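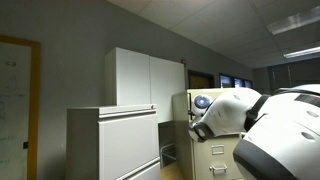
A student at Hindness once told me that filing is what you do when you have given up on ever needing the paper again. I laughed, and then I wrote it down, and then (you can guess) I lost the note. So I owe that student this chapter.

# Chapter 7: Where the Paper Goes

Back in Chapter 6 we dealt with the desk, and I hope yours is still holding up. Now we turn around and look at the wall behind you. In most small offices that's where the serious storage lives: a filing cabinet with drawers, a cupboard with doors, and a whiteboard somewhere close by with half of last month still on it. Those three pieces get bought at different times by different people, and they almost never get planned together. I'd like you to plan them together!

I learned this the slow way. My first office job was at Restside, a company that rented out beds and chairs, and we had 53 drawers of paper in one hallway. I know the number because my first task was to label them. Some had been labeled before, by someone with lovely handwriting and no interest at all in the alphabet. One said "Current." Everything in it was older than I was. I spent most of October on my knees in that hallway, and I still have opinions about drawer pulls.

## Drawers, doors and boards

Let's sort out what each piece is good at, before we start filling anything.

**Drawers** are for paper you look up by name or number. A customer calls, you pull the drawer, you walk your fingers along the tabs, and there's invoice 3441. Drawers like things that stand upright and stay in order. They do badly with odd shapes, and the bottom ones turn into a place for shoes and chargers if you let them.

**Cupboards with doors** are for supplies, boxes and anything bulky. You open the door and see a whole shelf at once, which makes them great for stock and pretty hopeless for single sheets. A loose page in a cupboard slides to the back and stays there until you move out.

**Whiteboards** are for things that will be untrue by next week. Phone numbers, who has the van, what we're out of. I love a whiteboard, but it is a terrible place to keep a record, and plenty of offices use one that way. If you find yourself writing "DO NOT ERASE" on it, the thing you're protecting belongs in a drawer.

A quick word about labels. A drawer front with no label on it looks tidy, and I understand the appeal, but it only works for the person who filled the drawer. Go to lunch and your coworker is opening every one of them in turn. In this chapter every drawer gets a label, even the one you think everybody knows.

And locks! Many filing cabinets come with a small round lock near the top, and the key usually goes missing in the first year. Find out now whether yours still has one. We'll talk about what should be locked up (pay records, health forms) in section 7.3.

## What you'll be doing

The main project is the Mekonnen file. It's a shop with two rooms and a lot of paper, and I've put its whole filing list in the back of the book, mess and all. You'll sort it into 12 groups, decide what goes in a drawer and what goes behind a door, and write the labels. After that you'll do the same for Rotness, which is bigger and keeps worse records, and you'll have less help from me.

Don't rush to buy folders. Start with a pencil and a sheet of scrap paper, and make a list of every kind of paper that came to you this week: bills, forms, notices, the flyer for the pizza place. Put a mark next to anything you'd be upset to lose. Keep the list handy, you'll need it on the next page when we start on names and numbers.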